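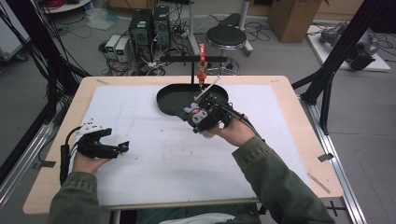
Work and Automation, Unit 6: Teaching the Machine by Hand

6 min read

Last unit dealt with machines that arrive on a shop floor already programmed. The worker's part in that story was small: load, clear jams, call maintenance. This unit is about a newer arrangement, in which a person does the task with a gripper in each hand and the record of those movements is used to train a robot. The person who does this is usually called an operator or a demonstrator. Job titles vary a lot, and so does the pay.

The work itself

An operator sits or stands at a table and handles small objects with the grippers. Toys, trays and things hung from a stand are ordinary material for it. One attempt at a task is called an episode. A day is made of many short episodes, with the table reset between them.

Three things differ from ordinary bench work.

1. The fingers no longer touch the object. Operators lose most of the sense of weight and slip and learn to judge by eye. New people squeeze too hard.

2. Speed is not rewarded in the usual way. A fast, jerky movement may be thrown out. Someone who came from piecework has to unlearn a good deal.

3. The product is the movement. At the end of a shift the toy is back where it started, and what the company keeps is the recording.

Case: Voslow

Voslow packed gift sets and small household goods. In April it moved 15 packers to a new demonstration section, run under contract with Skovanard. The rest of the packing floor had 368 employees and went on as before.

Management described the move as a promotion. The base rate went up slightly, but the output bonus was dropped, and several of the longest-serving packers took home less than they had on the line. The bonus was restored after 3 months in another form, tied to accepted episodes. This caused a new dispute, as the operators had no way to see why an episode had been rejected.

Physical complaints changed too. Lower back pain was reported less often. Wrist and thumb complaints went up — a gripper has weight, and the cable pulls on it when the arm turns. The section answered with shorter sessions and a rule that nobody works two grippers for more than an hour without a break.

Skill and who owns it

Bhat argues that demonstration work should be treated as a transfer of skill and paid once as labor and again as use. On this view a packer whose way of turning a box ends up in a hundred machines is owed something for it. The Ovico report takes the other side. It holds that the movements are too general to belong to anyone and that a decent hourly wage settles the matter.

Read both before class. Pay attention to what each one counts as skill. Bhat includes the small corrections made when something goes wrong, and Ovico leaves them out.

For discussion

Would you want your own episodes labeled with your name? Think about references, about blame, and about what happens when you leave.

Who should set the rejection standard at Voslow, and who should be able to appeal it?

Written responses of one page are due at the start of the next meeting.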